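Gerkside Clothing Exchange: how we're getting on
Progress report to the Temba Fund, second half of the grant

Hello again, and thank you for the extra fortnight. I'd meant to have this with you before the end of September, but the van needed a new clutch and that rather ate the days I'd put aside for writing. The money side is on the separate sheet your office sent me. I've filled in every box I understood and put a question mark in the two I didn't, so if someone could ring me about "restricted carry forward" I'd be grateful.

You'll remember from the last report that we were still working out of the old chapel hall, with the rails along one wall and everything having to be packed away by four for the judo. We've moved! The new place is the unit at Nollgate, behind the tyre fitters, and it has made more difference than I can easily put into words. There's a concrete floor we can sweep, a roller door the van can back up to, and lights that come on when you ask them to. It's also freezing first thing, and I'll come to that.

The lease is for 3 years with a break after the first. Nyokabi Muriithi read through it for us before I signed and got the landlord to take out a clause that would have made us pay for the drains of the whole yard. She's been on the project with me since the spring, two long days and a morning, and your grant pays for all of her hours. If you only take one thing from this report, I'd like it to be that her post is worth every penny.

What we said we'd do

The plan you agreed had the school uniform swap, the winter coats and the mending table. I'll go through them in that order, which is also the order of how well they went.

The uniform swap was the best one we've had. We ran it through the last part of the summer holidays, and 133 families came away with something, mostly jumpers and trousers, plus a heap of PE kit that I'd been dreading because half of it had no labels. We've dropped the points system. I know I argued hard for it in the application, and I still think it's fair on paper, but at the till it meant people standing there adding up while their children took their shoes off and ran round the rails. Now you bring what you've got and take what you need. Stock hasn't dried up. If anything we've more grey skirts than we know what to do with, and I've written to the schools over the river to see if they're short.

We did run out of the bigger blazers very early on. The secondary changed its badge last year, so the old ones aren't allowed, and a new blazer is a horrible price for something a lad will grow out of by Easter. Nyokabi has been talking to the school office about whether families could buy the badge on its own and sew it over the old one. They haven't said yes. They haven't said no either, and the head's secretary asked for a sample, so we've sent one in with the stitching done as neatly as I can manage.

The coats are behind. I'll be plain about that. I wanted them sorted and sized by now and they aren't, partly because of the move and partly because we had a very generous load arrive all in one go from the Bivetti shop when it cleared its stockroom. They're lovely coats, but they came in mixed up with scarves, belts, hangers and a lot of summer things, and all of it needed going through before we could put anything out.

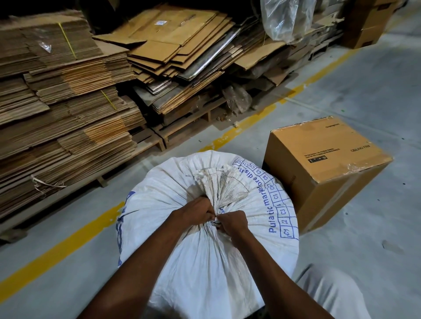 What has helped is deciding that nothing goes on a shelf until it's been through the sorting bench once and properly. At the hall we were forever doing it by halves, so the same jacket would get looked at on three different visits and nobody would own up to having priced it. We've got a rule now for where things go if they aren't fit to give out. Clean cotton gets cut up for the tyre fitters next door, who are glad of the rags. Wool goes to a woman in the village who felts it. The rest goes to the textile merchant, who pays us by weight, and although it's never much it did cover the bin collection for the whole summer.

I expect to have the children's coats out by the first frosts and the adult ones not long after. If we get a cold October I'll open with whatever's ready.

Now the mending table. I had my doubts about this one, as you may have picked up from my last letter, and I'm happy to eat my words. It runs in the evenings from half past six and we've had a core of 11 regulars, with others dropping in when a zip goes. We thought people would bring things and leave them. Most want to stay and do it themselves, with someone at their elbow for the fiddly bits. One man has relined his late father's overcoat, over weeks and weeks, unpicking the sleeve twice. He wore it in the other night and I had to go and put the kettle on.

We've 2 sewing machines in good order and a third that chews thread. I've asked the repair man what he'd want for it and I suspect it will be more than the machine is worth. Would you object to my moving what's left in the training line across to a second-hand replacement? Everyone who needed the food hygiene certificate for the tea bar has now got it, so there's a bit sitting there unspent. I won't touch it until I hear from you.

Things that went wrong

The leaflets. I had them printed with the chapel hall address on, before the Nollgate keys came through, and then we moved. Entirely my own fault. We've been going over them with a sticker and they look dreadful, but I couldn't bring myself to bin a whole box. The new ones are being kept on hold until the bus company decides if the stop is moving, as the directions depend on it.

Getting to us is the biggest worry, in fact. The hall was a short walk from the estate and the unit isn't. There's a bus, but it doesn't come back after teatime, so the mending evenings have turned into a lift-sharing club as well. That works while everyone gets on. I'd like something steadier before the dark nights, and I've asked the community transport people for a price. I had hoped to give you the figure in this report and they haven't come back to me.

And the cold, as promised. The unit has one heater, high up, and it warms the roof beautifully. Down where we are it's coats on until eleven in the morning. The landlord has said he'll insulate the roller door and I've got that in an email, so I'm going to keep nudging. In the meantime we've put carpet offcuts under the sorting bench and by the machines, which has done wonders for everyone's feet.

What people have told us

You asked for feedback in people's own words. I've put the comment cards in the envelope with the receipts, and here are a few that stuck with me. "Got all three of mine kitted out and had money left for shoes." "I like that it's laid out like a shop." "Please get a mirror." We have since got a mirror, full length, from a house clearance, and it's had a card of its own saying thank you.

There was also a complaint, and I think you ought to see it too. A lady felt she'd been hurried along at the uniform swap on the busiest morning, and I'm sure she was right. We'd let far too many in at once. I rang her to say sorry and she gave me some good ideas about letting people come by surname in the first hour, so we'll try that at the next one.

What's next

Coats first, then the mending evenings carry on right up to Christmas with a break for the holidays. After that I'd like to talk to you about baby things. We get asked for them constantly, and we've always said no for want of storage, but we do now have the room. I'd need advice on what we're allowed to pass on (car seats are a definite no, I gather, and cot mattresses sound complicated), and I'd want to start very small with clothes and blankets.

I'm not asking for more money in this report, only for that nod about the training line and a conversation in the new year about whether Nyokabi's hours can carry on past the end of the grant. She'd like to stay, and I'd be lost without her at the bench.

Do come and see us if anyone from the office is passing through Gerkside. Mornings are best if you want to see the sorting, evenings if you want cake. Ring the yard bell twice, because the tyre fitters answer it the first time, and bring a jumper.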